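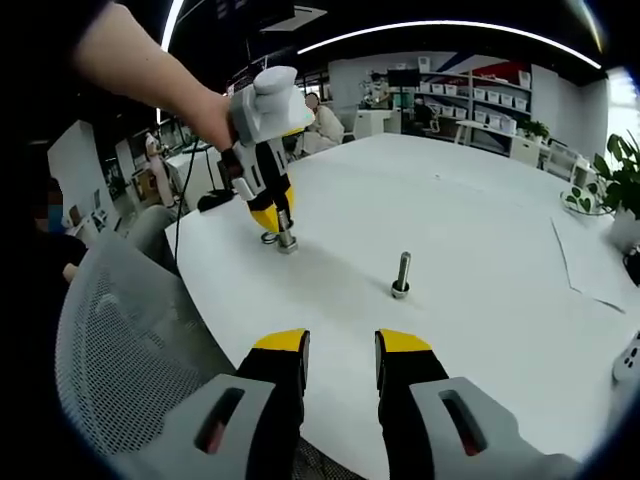 Petronella Nkosi wrote to ask whether the Tudau hand gripper still drops small hardware the way hers did in January, and whether the new fingertips are worth paying for. Short version for Petronella: yes, it still can, and yes, buy the tips. Long version follows, and I'm afraid it is long, because I've become very fond of this thing.

Review: Tudau hand-held gripper, second version
By Anel Pretorius
Jul 15, 2024

Search reviews Go Advanced

I've been using a pair of these for recording pick-and-place work, mostly bolts and washers on a big white table, one gripper in each hand or one each for two people. You squeeze, the two fingers close, and what your hand did becomes training material for an arm that will do the same job later. So when the gripper misbehaves, the mistake doesn't stay in your hand. It goes into the recording, and from there into the arm. That makes the fault I'm about to describe a bigger deal than it sounds.

The fault is creep. Close the fingers on a threaded shaft, lift, hold still, and after a few seconds the bolt starts to tilt. Hold longer and it slides. Mine let go of a bolt in the middle of a run on the second afternoon, and it bounced off the table and landed in my shoe. Funny once! Less funny when I played back the recordings and found the fingers opening slightly in clip after clip while my hand was still squeezing as hard as ever.

I blamed myself first (tired thumb), then the thread, then the washers. I ran the same lift 50 times with a fresh bolt, trigger fully pulled, and it crept on 19 of them. Then I swapped units and got a clean set. Same bolts, same table, same thumb. So it was the gripper, and I took the handle apart.

Inside there is a little cam that the trigger pushes against, held by a set screw. On the bad unit the screw had backed out by most of a turn. With the screw loose, the cam rocks under load and the fingers ease apart, and you feel nothing at the trigger. That last part is what bothers me most. A gripper that slips and lets you know about it is a nuisance, but one that slips quietly will spoil a day of work before you catch it.

The fix took me ten minutes. Take the shell off, back the screw all the way out, clean it, put on a drop of medium thread locker, run it in until the cam stops rocking, and leave it overnight. Don't crank it. I did on my first try and the trigger went stiff as a door hinge. Tudau's support people answered the same day and sent a replacement cam without any fuss, and they say newer units leave the bench with the screw already locked. I haven't had one of those apart, so I can't tell you.

One safety note, and please take it seriously. Unplug the cable before you open the handle. The fingers are spring loaded and they snap together when the cam comes free. I got a blood blister out of it and I had it coming. Wear glasses too, as the spring is small and has ambitions.

Now the tips. The yellow ones are softer than the old set and they are a joy on small round parts. You can close on a shaft near the top, carry it across, and stand it up on a nut with hardly any fiddling — I was grinning like a kid the first time it stayed put. They also show up nicely against the black finger bodies when you go through footage. They do pick up grease, so wipe them between runs. On oily bolts the Wornico tips I tried hold a bit better, though they're thicker and I couldn't get them under a flat washer at all.

Weight is fine for an hour, and after that I want a break. The cable is thin and flexible and mostly behaves, but give it slack. Twice I tugged it with my own elbow and knocked over a bolt I'd just placed.

Since the repair I've logged 303 lifts on the unit that failed, with no creep. I check the screw every morning now with a 2 mm key, and I throw in one long hold before recording starts. If the bolt tilts, that gripper sits out the day.

Would I buy it again? In a heartbeat. I'd just open the handle before I trusted it with real work.

Comments (4)

boltbucket
Checked mine after reading this. Loose! Thanks, that explains a whole week of junk recordings.

Petronella Nkosi
Mine was the same screw, then. I sent the first one back without opening it. Ordering the tips tonight.

R. in Tronham
Does blue thread locker count as medium? The bottle doesn't say.

Anel Pretorius
Blue is what I used. Keep it away from the plastic around the trigger, it can craze.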